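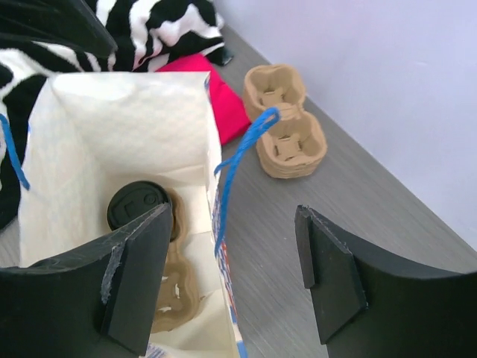 Thursday, February 27, 2025

Home late again, feet up, tea going cold beside me, and I want to get this down before I forget which fingers did what. We spent the whole day on the coffee bag, Huguette Gaillard and I, going back and forth between the Wostex fingers and the Fetgate ones. Same arm, same paper bag, same cup with its black lid sitting down in the carrier, and honest to goodness two completely different personalities!

The Wostex pair went first. They're lovely on a bare cup (I'd happily let them hand me my breakfast), but they close fast at the end of the stroke, and a paper cup doesn't care for that. I brought the force down twice and then they began to slip at the lid. The Fetgate pair is slower and a bit clumsy to tune, and the menu on the controller makes me want to lie down, but once Huguette found the right setting they came in so gently that I caught myself holding my breath.

The bag is the real trouble, of course. The walls are soft and the fingers have to go down between them wide open, and if the approach is even a little crooked one of them brushes the paper and the whole bag creeps along the table. Huguette wants to come in steeper. I want to go for the carrier and lift the cup out with it, and we argued about that very pleasantly all through lunch. I still think I'm right, though I did tell her I'd try hers first.

I logged 42 tries before we quit, 20 with one pair and the rest with the other, which isn't fair to either of them, so tomorrow I'll even it up. I also need to write to Plastorell about softer pads, and ask whether they can get them to us in March. And the wrist view is so close in that I lose the rim of the cup just when I want it most. The Wanyama camera has a wider lens, so maybe that goes on next.

Must remember to buy coffee. After a whole day of looking at that lid I wanted one terribly, and there wasn't any in the house.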